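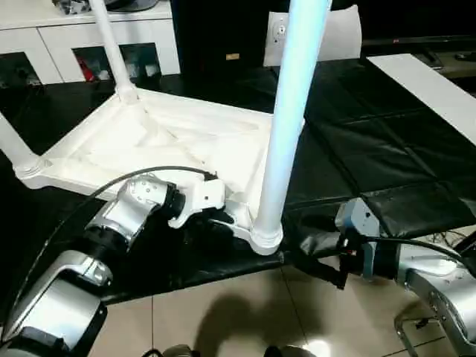

2020-10-15
Drivport cell, stool task, two-arm station

Fingers on the left gripper replaced before lunch. The old pair had play at the root and the grip point wandered from cycle to cycle. Screws cleaned, threadlocker on, torqued in two passes. Opened and closed it 80 times empty, then checked again with the feeler gauge: no change at the root.

Zeroed both grippers afterward. The right one took the zero on the first try. The left one threw the same following error we had in July, so I pulled the cable at the gripper end, blew out the connector and reseated it. Error gone. The cable loop over the wrist is still tighter than I like with the joint folded back – needs another clip position further up the arm.

Part for the checks is the white plastic stool, upside down on the padded mat, legs up. Approach for the rim grasp comes in beside the base of a leg, one finger under the edge of the seat frame. Clearance to the leg collar was 2 mm at the taught point. Moved the point out to 8 mm and slowed the last stretch of the approach. The mat gives a little under load, so the height has to be taught with the stool in place and never off the bare mat.

Wrist camera used for the close work on the underside. The thin upright edges are the awkward ones. Closing force for these turned down 2 steps from the Fornton default, otherwise the edge flexes and the force reading drifts while holding.

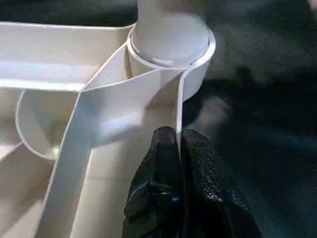 Wan wants the force left at the default and the closing speed cut instead, on the grounds that a lower force will let the part creep once the arm starts to lift. Fair point. Will run both settings back to back on the same edge and log finger position during the hold.

Open:
– cable clip, left wrist
– spare finger pair to order from Ultau, none left in the drawer
– re-teach right arm approach after the clip is in
– back up parameters before anyone touches the controller

Old fingers bagged and labeled, top shelf.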